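**Plorudano, April 22, 2018** – Govard Voyages today opened bookings for its June sailing to the Munum Islands, a chain of rock, moss and opinionated seabirds that most maps cover with the legend.

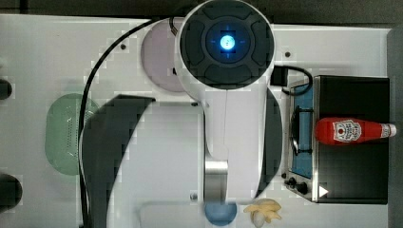

*White play table with green colander.*

The ship, the *Okonkwo*, carries 200 passengers, all of whom will at some point want the same chair in the forward lounge. She leaves Plorudano harbor in the late afternoon and covers 1,877 nautical miles before returning to the same pier, weather permitting. Weather in the Munums does not always permit. Last season it permitted on the first day and then went away to think about it.

The published plan includes 4 landings by inflatable boat. Guests should read "plan" in the loosest sense the word will bear. If the swell is wrong at the old whaling station, the captain will try the north beach. If the north beach is full of walruses, the walruses have the prior booking, and lunch will be served early.

New for this year:

- A longer stop under the bird cliffs on the western side. Hats are advised.
- Boot rental included in the fare. Sizes run large, and so do the socks.
- An evening talk on sea ice, moved to before dinner after attendance afterward proved to be mostly asleep.
- A second coffee machine on the upper deck, requested on nearly every comment card we have ever received.

Cabins come in 4 grades. The lowest has a porthole close enough to the waterline to be educational. The highest has a balcony, a bathtub and a view of exactly the same fog.

There is no internet connection past the outer lighthouse. Passengers who need to be reached urgently are asked to arrange for the emergency to happen before departure.

Landings involve wet steps, loose stones and short climbs, and guests must be able to get in and out of a small boat with a steady arm to hold. A medical form is required at booking. Fares include meals, guided walks, boot rental and harbor fees; they do not include flights to Plorudano, travel insurance or the bar.

Bookings are open through the Govard Voyages office in Plorudano and through travel agents. Press inquiries should go to the same office, marked "Munum."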